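I sold half my Dradex shares last month and have been second-guessing myself ever since, so it seemed a good moment to sit down in the evening and write up where the little portfolio has got to. Kettle on, lights low, spreadsheet open. 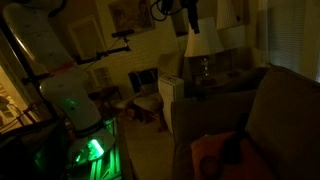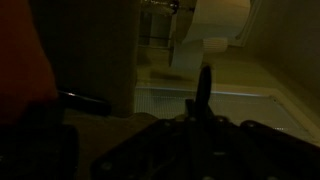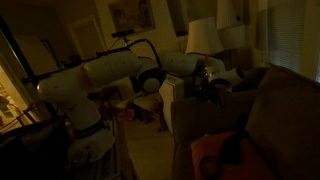
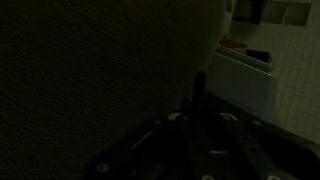 Low light, four views.

Right, Dradex. I bought 783 shares back when the price was going nowhere, and it carried on going nowhere for so long that I nearly forgot I owned them. Then came the January trading update and up it went in a straight line. I hate straight lines! Every time I've hung on through one I've ended up giving most of it back, so this time I sold half and let the rest run. It has gone up again since – of course it has.

The cash was meant to go into Revaseck, which I've been watching for ages. It pays a decent dividend and the debt is coming down, but the chart looks tired to me. It has been turned away at the same level five times now and the volume is drying up (you can see it best on the weekly). I'd like one proper dip before I go in. If I miss it, I miss it.

Ulloa I'm leaving alone. Dull company, dull chart, pays me twice a year.

And then there's Cletelix. I put 2000 pounds in, which was more than I should have, and I still can't explain their accounts to anyone at the dinner table. The stop is in place this time and I've promised myself I won't move it.

Next job is sorting out the dividend records before the tax return creeps up on me again.

Comments

pennyshares_no_more: I sold all my Dradex too early, so half sounds good to me.

Tallyho: Still holding Cletelix here. What level is your stop at?

mossbank: More on Ulloa please, I like the dull ones!

Contact | © All rights reserved | Back to top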